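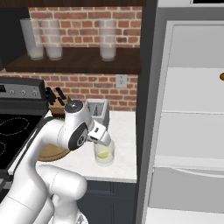

Covadonga Esteban: your questions, answered as well as we can manage

Who is Covadonga Esteban?
A comedian and video creator, best known for the Dusmont sketches, in which she plays every resident of one very tense apartment building. Yes, the landlord too. The mustache is glued on.

How did she get famous?
Slowly, then all at once. Her first video got 494 views, and she has admitted that plenty of those were her mother. The laundry room argument took off the following November and she quit her job at a shoe store soon after.

How old is she?
She turned 30 on 8th April. Fan sites that say otherwise are copying each other.

Where is she from?
Grenusham, a town she describes as "a parking lot with a bakery." The bakery has put this on its bags.

Is she dating Amrit Dhillon?
They made 5 videos together and once shared an umbrella. Neither has said a word about it, so the internet has said plenty – most of it with arrows and red circles.

Does she write her own material?
Mostly. Aaliyah Girard co-writes the longer sketches and plays the voice behind the door in apartment nine.

How much is she worth?
We don't know. Sites that give you a figure down to the dollar don't know either, but they have nicer fonts.

Can I see her live?
She is touring small theaters with a show called Clemero. The largest room seats 900, and tickets go quickly.

Will there be more Dusmont?
She says yes. She also said that last year.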